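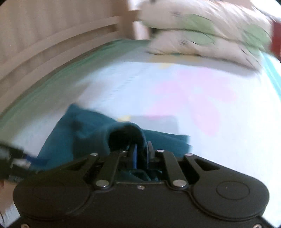

December, folding bench notes, 14:20

Second session on the Prosirley cloths, the dark teal ones. Working on the bed today with the pale sheet on it, as the table is still full of the Wumden boxes.

Order for now: shake out, lay flat, long edge towards the pillow end, halve, halve again, then smooth from the middle. Thirds gave a thick roll along one side and the stack leaned over after 4 or 5 cloths. Halves hold better - keep to that.

Hem on batch 2682 pulls in slightly at one corner. Start the fold from the opposite corner and it lies straighter. Must check whether the Genance lot does the same.

Stack up to 5 high in the drawer, folded edge to the front. Sheet needs retucking before the next go, it creeps.

To do: label drawer, ask Meinecke about the larger size.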